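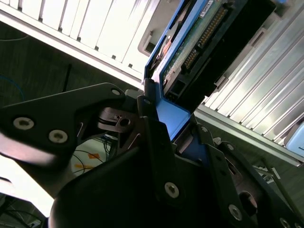

Wrist camera view: a 3.5-inch drive in its blue caddy, held by the handle end, with the white case behind.

Drive caddy handling study: frequently asked questions

Last updated March 3, 2026

This page collects the questions we get most often about the Gredetard study, which looked at whether an arm trained from human demonstrations can take hard drive caddies out of a case and put them back. The answers were written by Weronika Nowakowski and Lefteris Karamanlidis. Weronika ran the evaluation and did not train the policy. Please read the section on limits before quoting any number from this page.

The result

What was the headline result?

Out of 100 evaluation attempts at the full task (grasp the caddy, pull it clear, turn it, put it back in its bay), 45 succeeded. An earlier summary of ours described this as "reliable caddy handling." We have withdrawn that phrase. A method that fails more often than it works is not reliable, and the summary should not have gone out with that wording.

I saw a higher figure in your talk. Which is right?

Both figures come from the same attempts. The talk reported grasping alone, and the full task is much harder than the grasp. We think the full-task number is the one that matters, and we no longer show the grasp number without it. If a slide with our name on it shows only the grasp, treat it as out of date.

How many demonstrations did you use?

129, all by teleoperation. Damian Baran recorded most of them. We can't tell you how much of the policy's behavior is a copy of how Damian moves his hands. A second operator contributed a small share, which is too few to train on separately.

Is that a small amount of data?

Yes. People sometimes tell us this makes the result more impressive. Maybe. It also means a handful of odd recordings can pull the policy in a strange direction, and we have not checked how much the outcome changes if you drop a few at random. That check is on the list for May.

The method

What does the policy see?

The wrist camera and the joint positions. There is no overhead camera and no depth sensor. The wrist view is close to the work, and the gripper's own plates and brackets fill a good part of it, so there are moments when the camera has very little of the bay to look at. We suspect this explains many of the failed insertions. We have not shown that it does.

Does it use force sensing?

No. Several reviewers assumed it did, going by the way the arm slows down near the bay. The demonstrations slow down there too, and the policy appears to have learned the slowing without any contact signal behind it. On video this looks like care. Please don't read it that way.

Why grip the caddy and not the drive?

The handle end of the caddy is solid plastic and the jaws can close on it. The underside of a bare drive has its circuit board exposed, and we did not want metal plates near it. A bare-drive version of the task exists only as a wish.

Does the color of the caddy matter?

We don't know, and this bothers us more than anything else on the page. The caddies are bright blue. The arm, the floor and the enclosures in our setup are mostly black, gray, white or silver. A policy could do quite well by heading for the blue thing. Leszek Laskowska raised this before the evaluation started and was told there wasn't time to test it. He was right to raise it. Until somebody repeats the attempts with gray or black caddies, assume the grasp figure depends partly on color.

What about lighting?

The lights were left as they were. The front of the white case often comes out nearly overexposed in the wrist view, and the ridged metal panel throws streaks of reflection. Training and evaluation took place under the same lights, so the study says nothing about other conditions.

Did you clear the floor first?

No, cables stayed where they were. We would not call this a clutter test, though. The cables were in much the same places from one attempt to the next, and a policy can get used to a particular mess.

Comparisons

Did you compare against anything simpler?

Yes, against a scripted motion written by Marianna Stępień using fixed waypoints. With the case in its taught position, the script beat the learned policy. With the case shifted or turned, the script failed and the policy sometimes coped. The first half of that finding was left out of the summary. It belongs there, because plenty of sites could bolt the case down and use the script.

How does this compare with the Szewczyk method?

It can't be compared yet. The Szewczyk tests used a different gripper and stopped at extraction, with no reinsertion. Putting the two success rates side by side in a table, as one blog did, tells you nothing.

Limits

How was success judged?

One person watched each attempt and decided whether the caddy was fully seated. For 9 attempts the call was close enough that a second person reviewed the video, and the second opinion was taken as final. The judge knew what was being tested. We would do this blind next time.

Were the drives still working afterward?

Not tested. "Success" means the caddy ended up seated in the bay. It does not mean that the connector mated properly or that a machine could read the drive. Anyone planning to use live drives should stop at this answer.

Would it work on my hardware?

We would bet against it. Everything was done with one type of caddy and one arm. A brief try on a second caddy type, from the Pona enclosure, went badly enough that we stopped, and we didn't log it in a form worth publishing.

Can the policy tell when it has failed?

No. It will carry on with the insertion motion after losing its grip. A person has to be standing there.

Data and follow-up

Can I get the recordings?

The demonstrations and all evaluation videos, including the failures, are available on request through the Truso project page. Ask for the full set. The short reel that has been going around contains successes only.

Can I get the weights?

Not at present. We want the color question answered first.

I think one of your answers is wrong. Who do I tell?

Write to Weronika through the same page and name the question. Corrections are added to the answer itself, and the old wording is kept in the page history.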